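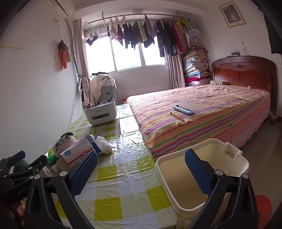 How to plan a budget for hand-held grippers when you collect in homes

This page is for a small team that wants to buy its first set of hand-held grippers and send them to people's homes. I wrote it after our second order, when I had to explain to Ronaldo Mercado, who signs our purchases, why the first one had cost more than the quote.

Step 1. Decide the rooms before the device

Most buyers start with the catalog. I suggest you start with a list of rooms. A bedroom in a real home can be narrow, with a bed on one side and a long table on the other, and the person must turn with the gripper in hand without hitting the headboard or the curtain. Measure the narrowest passage in every home you plan to use. Then ask the seller for the full width with the fingers open and the mounting frame included. The Ranex data sheet gives the width with the fingers closed, and this cost us one return shipment.

Step 2. Write down what will be picked up

Make a table with three columns: object, width, surface. Take ordinary things: a cardboard box, a plastic bag, a pen, a folded cloth, a plastic bin with a handle. The widest object you want to hold from the side decides the opening. The thinnest one decides the pads. Pens and sheets of paper are harder than boxes, so ask for a trial with your own pens.

Step 3. Count the wearing parts separately

Finger pads are consumables, and the quote usually includes one pair only. Our textured pads last about 55 hours of use before we change them. Divide your planned hours by your own number, round up, and add two pairs for every gripper. Put this on its own line in the budget — if you hide it inside "accessories", it will be the first line someone cuts.

Also ask if the pivot bolts can be tightened by the user. With the Goser model they can. With the Brultwood model we had to send the unit back, and it was away for 9 days.

Step 4. Plan for light and shiny surfaces

This has a price too. Many tables at home have a clear plastic sheet over the cloth, and in daylight it gives strong reflections. A wide window behind the table makes it harder. Before you pay for a better camera, try these cheaper things:

Change the hour of the session.
Fix the exposure by hand.
Ask the family if the curtain may be closed.

If the recording is still bad, then compare cameras. Do not ask the family to take away the plastic or clear the table, unless your project really needs a clean table. You are paying to work in homes as they are.

Step 5. Make the order in two parts

We need 7 grippers in total. We ordered two first, used them for one month, and ordered the other five in July with a different pad. Ambrosio kept the same unit price for the second part because we asked for it in writing before the first order. Please do this early. After delivery it is more difficult to negotiate.

Step 6. Keep a reserve

Our reserve was 711 dollars, and we spent it on a charger, return shipping and one cracked bracket. For the next round I will calculate it again from the list in step 3 and keep the shipping in a different line, with the name of the person who approves it.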